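Ouali Szenenpaket „Esszimmer“ für die Greifsimulation

Stand: Juli 2020
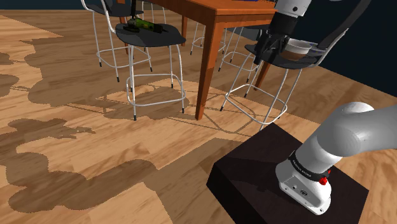 Ich sag's gleich vorweg: Das Paket war nie als Produkt gedacht. Ich wollte bei Corkberg eigentlich nur eine Frage klären, die mich schon ewig nervt. Wie stark hängt ein gelernter Greifer davon ab, wie das Licht in den Trainingsbildern fällt? Dafür brauchte ich Räume, in denen ich an den Schatten drehen kann, ohne dass sich sonst irgendetwas verschiebt. Daraus ist dann Ouali geworden, und weil so viele danach gefragt haben, gibt es das Ganze jetzt hier zum Bestellen.

Was drin ist

Ihr bekommt eine komplette Essecke mit Holztisch, Barhockern und Dielenboden, dazu einen Franka-Arm mit Zweifingergreifer auf einem dunklen Sockel. Die Gegenstände liegen bei mir mit voller Absicht auf den Sitzflächen der Hocker. Auf dem Tisch greifen können inzwischen viele Modelle ganz ordentlich, aber so ein schwarzer Sitz mit Rückenlehne ist eine andere Hausnummer! Die Lehne schränkt den Anfahrweg ein, die Sitzfläche ist klein, und dunkle Griffe auf dunklem Untergrund sind für die Bildauswertung einfach fies.

An Objekten sind unter anderem Schalen und Elektrowerkzeug dabei. Alles hat Kollisionskörper, Masse und Reibwerte, die ihr in der Szenendatei überschreiben könnt. (Bitte vorher eine Kopie anlegen, ich spreche aus Erfahrung.)

Die Schatten

Mein Lieblingsteil. Jede Szene wird mit 90 Lichtstellungen ausgeliefert, und die Schatten von Tisch und Hockern wandern dabei über den ganzen Boden, mal weich und fleckig, mal mit dünnen harten Linien von den Stuhlbeinen. Die Lichtstellungen sind nummeriert und bleiben über alle Objektanordnungen gleich. Ihr könnt also dieselbe Greifaufgabe unter Licht 1 trainieren und unter Licht 40 prüfen, und der einzige Unterschied ist wirklich das Licht.

Was bei mir herauskam

Ich habe das Greifnetz Ultus zweimal trainiert, einmal mit einer einzigen festen Lichtstellung und einmal mit allen. Geprüft habe ich beide mit je 900 Greifversuchen auf Objektanordnungen, die im Training nicht vorkamen. Das Netz mit der festen Stellung lag bei den neuen Lichtverhältnissen fast 15 Prozentpunkte hinter dem anderen. Ich hatte mit einem Unterschied gerechnet, aber mit so einem dann doch nicht.

Spannend fand ich, wo es schiefging. Bei hellen Objekten war kaum etwas zu merken. Schlimm wurde es, wenn eine Schattenkante quer über Sitz und Objekt lief, da hat das Netz den Griffpunkt gern an die Kante gelegt statt ans Objekt. Ob das bei anderen Netzen genauso ist, weiß ich nicht, ich habe nur dieses eine gründlich durchgemessen. Versuche am echten Arm stehen noch aus, also lest die Zahl bitte als Simulationsergebnis.

Technisches

Kamerapositionen: 2 fest eingerichtete, eine davon neben dem Armsockel, weitere frei setzbar
Ausgabe: Farbbild, Tiefenbild, Objektmasken, Gelenkwinkel
Steuerung: Python-Schnittstelle, Gelenk- oder Endeffektorvorgabe
Physik und Bildberechnung getrennt abschaltbar
Handbuch: deutsch und englisch

Wer schon Puminley für die Versuchsplanung benutzt, kann die Szenen direkt als Aufgabenquelle einhängen. Die Lichtnummer taucht dort als eigener Parameter auf, und die Protokolle landen im gewohnten Ordner. Ohne Puminley geht es genauso, ihr müsst dann eben eure eigene Schleife schreiben.

Lizenz und Bestellung

Für Hochschulen ist die Forschungslizenz kostenlos, Firmen schreiben mir bitte kurz, auf wie vielen Rechnern das Paket laufen soll, dann mache ich ein Angebot. Die Trainingsskripte und die Auswertung zum Schattenversuch liegen in beiden Fällen bei, samt der Liste aller Objektanordnungen. Falls ihr damit etwas nachmesst und auf ganz andere Werte kommt: her damit, das interessiert mich brennend!

Eine Küchenszene ist in Arbeit. Die Schubladen klemmen noch.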